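手持ちグリッパの指先を2種類比べた

4月に入ってから、両手に持って使うハンドヘルドグリッパの指先を交換しながら試している。忘れないうちに、条件と結果をまとめておく。

比較したのは、TrodettiのA型指先と、Clurnisの薄型指先の2つ。本体側の機構は共通で、違いは指の先端形状と表面のパッドだけになる。A型は先端が厚く、パッドのショア硬度は40。Clurnisは先端が薄く、硬度は70。把持力はどちらもトリガーの引き量で決まるので、アクチュエータの差は考えなくてよい。

課題は食器の片付けにした。皿に載った椀、スプーン、箸をトレーへ移すだけの作業で、時間はかからないが、把持の種類が一通り出てくる。椀は縁をつまむ、スプーンは柄を斜めに拾う、箸は細い棒を天板面から拾い上げる。特に箸は指先の差が出やすい。左右それぞれの手でどれを取るかは固定せず、やりやすいほうに任せた。

テーブルには薄い色のシートを敷いた。木の天板のままだと指先の位置合わせを目で追いにくく、箸が滑って転がることもあったためだ。シートの端が浮くと薄型の指先が潜り込むので、区切りごとに伸ばし直している。

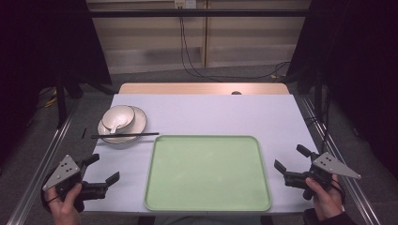 試行の配置。左に食器、右手前にトレー。

1条件につき24回、指先を替えて2条件。途中で食器を落とした場合は失敗として記録し、やり直しは含めない。操作者は私とSaid Oualiの2人で半分ずつ受け持った。

結果から書くと、椀はA型のほうが安定した。縁をつまんだときの接触面が広く、持ち上げてから椀が回らない。Clurnisは縁に線で当たるため、トリガーを引き切らないと椀が傾く。引き切れば保持はできるが、指の付け根がたわみ、離すときに椀が少し跳ねる。椀の細い縁に硬いパッドを当てているので、当然といえば当然の挙動だろう。

箸は逆になった。A型は先端の厚みのせいで、シート面から箸の下に指を入れられない。上から押さえて挟むことになり、姿勢が少しずれると箸が逃げる。2本をそろえて拾おうとすると、片方だけ残ることが多い。Clurnisは横から差し込むだけで2本まとめて拾えた。

スプーンはほとんど差がない。柄が椀の縁から出ているので、どちらの指先でも空中でつまめる。ただしA型では、椀の内側に指が当たってスプーンごと椀を押してしまう場面があった。進入角を寝かせれば避けられる。

操作感についても少し。両手に同じグリッパを持つと、トレーの上で本体どうしが近づきすぎる。上面の三角形の金属プレートが張り出しているぶん、手首を内側にひねる動きで先に当たるのはプレートの角になる。Saidは肘を開いて避けていたが、私は腕が短いのでトレーの置き位置を右にずらしたほうが楽だった。以後の試行では、椀を置く側の手を先に引いてから、もう一方を入れる順序に統一した。

トリガーの戻りばねは標準品のままだと重い。後半になると人差し指が疲れて、離すタイミングが遅れる。Fanni Lakatosに相談したら、Hegedűsの軟らかいばねに替えて使っているとのことで、1組もらった。交換はねじ2本で済む。戻りは遅くなるものの、食器程度の作業なら問題ない。ばねの比較は条件が混ざるので今回の集計には入れていない。

パッドの摩耗は、A型のほうに筋が残った。椀の縁が当たる位置に沿って浅い溝ができていて、このまま続けると把持位置が溝に引っ張られるはずだ。Clurnisは目視では変化なし。硬度の差がそのまま出ている。

当面は左手にA型、右手にClurnisという左右非対称の構成で進める。椀は左、箸は右と役割を固定することになるので、食器の配置を左右入れ替えたときにどうなるかは別に見る必要がある。左右で指先の厚みが違うと閉じきったときの原点も変わるため、開度の校正は片手ずつやり直した。

次はHenaの指先を試す予定。先端だけ薄く、途中から厚くなる形状で、図面を見る限り椀と箸の両方に対応できそうに思える。パッドは別売りで、まだ届いていない。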